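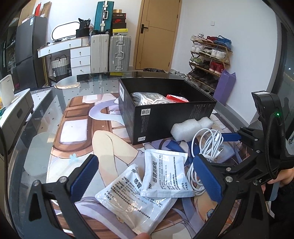
7. When the jaws won't let go (or won't grip in the first place)

I've put this section ahead of the calibration one because it's the fault I get asked about most, and it's the one that cost me a whole evening in August. If your Skusomley hand-held gripper closes on something and stays closed, or the pads slide off thin packets, start at step 1 and go in order. I know it's tempting to skip to the screws. Please don't!

CAUTION: Keep your spare fingers out from between the pads until the power is off. The jaws can snap shut when a stuck linkage frees itself, and I have the blood blister to prove it.

1. Let go of the trigger and count to three. If the jaws open by themselves, it was only the soft stop doing its job and you can carry on.

2. Still shut? Hold the power button on the handle until the sensor unit's light goes out. Green only means the sensor is getting power. It says nothing about the jaws, which I wish I'd known earlier, as I spent ages trusting it.

3. With the light out, ease the jaws apart by hand, one at a time. They should move smoothly with a bit of drag. If one feels gritty or stops halfway, go to step 5.

4. Look at the blue pads. Wipe them with a cloth that's barely damp and let them dry. Dust fills the texture, and then foil and shiny sachets just shoot out sideways (mine went under the fridge). Leave solvents in the cupboard, they make the pads go hard.

5. Check the screw heads on the gripper's frame. You're looking for one that's standing proud or has worked loose. Nip it up until it's snug and stop there. Overtightening was my big mistake: I'd cranked the lot, and the jaws jammed on the very next pick.

6. Switch back on and run the open-and-close test from section 3, with nothing between the pads, 17 times. Yes, it's boring. My fault only showed up after a dozen or so.

7. Now try real things. Begin with something light and squashy, such as foam packing, then a sachet, then a small box.

Note: leave cables till last and keep them well clear while you test the rest. A loose loop of charging lead loves to get behind a pad, and if you pull, you'll bend the linkage. Power off first, then unhook it.

CAUTION: If you're working on a glass table, put a mat down and keep the grip setting at 33 or lower while testing. I had mine at 80 when it let go all at once, and the noise was horrible.

If it still sticks after step 6, stop using it and write down which jaw it was and what it was holding. The Luldale linkage kit fits both sides, and fitting it is covered in section 9.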